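Saturday, January 5, 2019

Up at seven, frost on the inside of the porch glass. Took the early bus to Stonport and had the workshop door open before nine. Heating on. Porridge from the flask.

The job was the play kitchen, which has been on my list since November. I wanted to go over every fixing, clean it properly and write down what needs replacing, so that I can put one order in to Lappalainen and pay the postage once. The invoice calls it a Hokance. The model name on the leaflet is different from the one on the carton, and I have given up trying to settle which is right. Overall height by the tape is 112 cm, taken at the tall side where the fridge door is. The leaflet gives no height.

Started at the top and worked down. The upper shelf is held from underneath and two of the fixings took a quarter turn each. The lower shelf, the curved one in front of the tiles, was sound. I had expected trouble with it because it is the place where hands go. The support post on the right was the loosest item on the whole unit. It could be turned by finger and thumb at the counter end. It has a threaded insert at the foot, and the insert had backed out of the board by a couple of millimetres. Drew it out, cleaned the hole, put it back with a drop of Nultska and left it clamped for the time on the bottle.

Microwave: door shuts, buttons are for show. Wiped the window with a damp cloth and then a dry one. 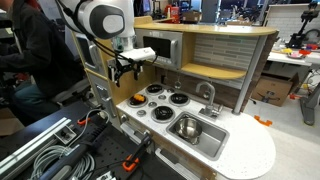
Hob and worktop

The worktop is white with a speckle, and the speckle makes it hard to tell pattern from dirt. I went over it with the lamp held low to one side. Two marks came off with warm water and washing-up liquid. A third, near the sink, is a scratch. It can be felt with a fingernail. I thought about rubbing it down with 1000 grit and decided against it, as the print is probably thin and a dull patch would look worse than the scratch does.

The four black burners are the best part of the design. The coils collect fluff, and a dry toothbrush gets it out in a minute or so per burner. I tried a cotton bud first, which left more behind than it took away. The knobs lift slightly if pulled but do not come off. Good enough. I noted it and left them alone.

Sink next. The basin had a line of limescale, so at some stage it has had real water in it, and with no waste pipe below that means somebody baled it out or carried it away with a cloth. Vinegar, ten minutes, rinse, dry. The metal bowl fits in the basin with room to spare on every side, but it will not sit flat there. It always ends up leaning. I tried it several ways round with the same result. The tap is firm at the base and the lever moves freely. 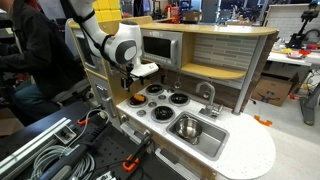
Hob and sink, with the bowl in the basin and the small orange toy on a burner.

Lunch at half past twelve: cheese sandwich, an apple, second half of the flask. Arvo Savolainen rang while I was eating to ask whether I still had his countersink bits. I have. He wants them back before March, when he starts on his stairs. I described the insert problem and he thinks glue alone will not hold for long in that sort of board. His preference would be to drill through and use a bolt with a washer on the underside. He is likely to be right, but a bolt head where small knees go is not something I want either. Agreed to see how the glue does first.

Doors and handles

Oven door: handle tight at both ends. The door drops a little when opened and has to be lifted to close, which points to the hinge screws. Took one out to measure. It is shorter than I would have chosen, and there is plenty of depth behind it for something longer. The other handle, lower down, has one end that creaks under load. Packed it with a fibre washer and the creak went.

Fridge door: the vertical handle is good and the door hangs square. The catch is a weak magnet. It closes if pushed and stays shut unless the unit is knocked. I moved the plate outwards by the thickness of a piece of card and it is now better, though still not what I would call positive.

Tiles: one edge of the sheet was lifting near the corner. It is a printed or moulded panel fixed from behind, as far as I can make out without taking the back off, and I did not want to take the back off today. Pressed it home. If it lifts again I will have to.

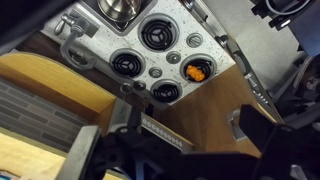 By three the light was going and I went over everything once more by feel, pushing sideways on each shelf and on the counter end. The rounded extension on the right moves a very small amount. It did so before I started and I cannot find the cause. The post was still in its clamp at that point, so the test was not a fair one and I shall repeat it next week.

Order for Lappalainen, to go on Monday:

Screws, 40 mm, countersunk, one box
Threaded inserts, 2, same size as the one in the post
Fibre washers, mixed bag
Magnetic catch, the stronger pattern
Felt pads, self-adhesive, for the feet

The feet need the pads because the floor is hard and the unit walks slightly when the oven door is pulled. I had put a folded cloth under one corner as a temporary measure and forgot to take it out before checking the level, which cost me a quarter of an hour.

Swept up. Left the vinegar on the shelf by the door, labelled. Bus back was the ten to five, late, and full from the precinct onwards. Soup for supper. Countersink bits are in the left coat pocket to go to Arvo.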